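4.2 Open-day demonstration

Visitors to the Stovotari laboratory watched the hand-held gripper used in placement tasks with white compartments. The session drew 159 visitors and added 314 demonstrations to the set. Two operators took turns — visitors did not handle the tool.
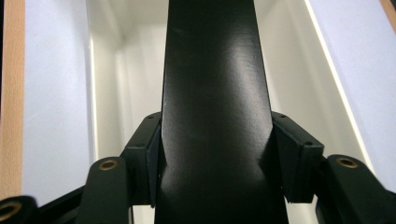 Stovotari, December 17, 2024 — Figure 3. Glossy black panel held from both sides between the finger pads. Operator notes: Lihua Deng.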